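Gernow packing hall, Bench 2
Walk-round checklist for the handling robot, with comments
Filled in by Wulan Ginting, read and signed by Esperanza Ambrose
July, start of early shift

How to use the sheet: mark each item OK, Not OK or Watch. Write a comment whenever the mark is anything other than OK, and also when something has changed from the last sheet. Leave the sheet in the tray at the bench end, not in the office.

Section A. Before power on

1. Floor clear on the operator side, no cartons or wrap underfoot.
OK.

2. Yellow line on the floor still readable.
Watch. Worn through where the pallet truck turns. Prindo stores have tape but it is the narrow sort. I would wait for the wide one.

3. Emergency stop on the bench pressed, released and reset.
OK. Reset took two tries. Same on the last sheet.

4. Second emergency stop, by the door.
OK. A coat was hanging over it when I came in at 06:20. Moved. Please use the hooks.

5. Cables and hoses tied back, none hanging into the reach of the arm.
OK after re-tying one at the back.

6. Lock-off key on its hook and signed for.
Not OK. Key was there, signature was not. Night shift to be asked.

Section B. Hand, glove and wrist

7. Fabric glove on the hand: no tears, no loose thread near the finger joints.
OK. A bit baggy across the back of the hand, which we have written before. Vutmont say the next size down is too tight at the wrist.

8. Rubber fingertips all present and firm when pulled by hand.
OK with power off. One tip was replaced last month and is still stiffer than the rest.

9. Wrist fixings checked with the key, paint marks in line.
OK.

10. Fingers open and close at slow speed without catching the glove.
OK. Ran it 20 times.

Section C. First picks, slow speed, one person watching

11. Bottle lying on its side, cap end towards the hand. Fingers come down clear of the cap and do not knock the table.
Watch. Clear of the cap on every try, but bottles placed close to the far edge of the table leave little room for error. I would like the start position brought further in. It means whoever loads the table has to lean less as well.
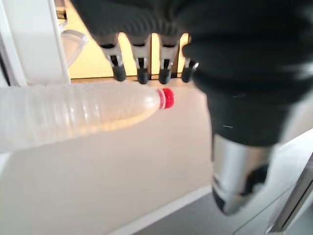 12. Full bottle lifted and held for the count on the screen, no slip.
OK.

13. Empty bottle lifted without crushing the side.
Not OK on the first, OK after the grip setting was turned down. The setting goes back to the old value each time the power is cut. Reported to Vutmont, ticket 222. Until it is fixed, the person starting up must check the value on the screen before the first pick.

14. Dropped bottle: arm stops and waits for a person.
OK. Dropped one on purpose. The arm waited. It does not start again until the green button is held down, so new starters should be shown the button before anything else.

Section D. The people at the bench

15. Everyone on shift has been signed off for restart.
Not OK. Two people moved over from Mangundap are still waiting. They can load and unload but must call somebody for a restart. This was happening all through last week and it slows the bench more than the faults do.

16. Job rotation followed, nobody watching the arm for more than an hour.
Watch. Before the robot, sore wrists were the usual complaint on this bench. Now it is stiff necks and people saying they lose concentration. The rota says swap on the hour. In practice the swap gets missed when the labelling side is short.

17. Seat and footrest at the watching position in good order.
Not OK. Seat will not stay up. Spare requested from Prindo.

18. Noise at the watching position.
OK, read 69 on the meter with the bench running. Speech is no trouble. The bleep for a missed pick is hard to pick out when the wrapping machine is going, and I have asked if a lamp can be added.

19. Concerns raised by staff since last sheet.
One asked if the missed-pick figures are kept against the name of the person loading. They are kept against the bench. Esperanza will put that in writing on the board. Another asked who takes the bench over if the robot is off for a full shift. The hand-packing mats and tables are still in the back store and should stay there for now.

Result: bench may run, with items 6, 13, 15 and 17 open.

Comments from E. Ambrose
6: spoken to, will be signed from now on.
11: agreed, start position to be moved in at the next stop. Loading guide on the table to be moved with it, and item 11 done again before full speed.
13: I have taped a note with the right value beside the screen. It is a stopgap.
15: both booked for sign-off at 14:00, Wulan to cover the bench.
16: I want the swap called out loud by the shift lead. If labelling is short, tell me and we run the bench slower.
17: take the seat from the sample room until the new one comes.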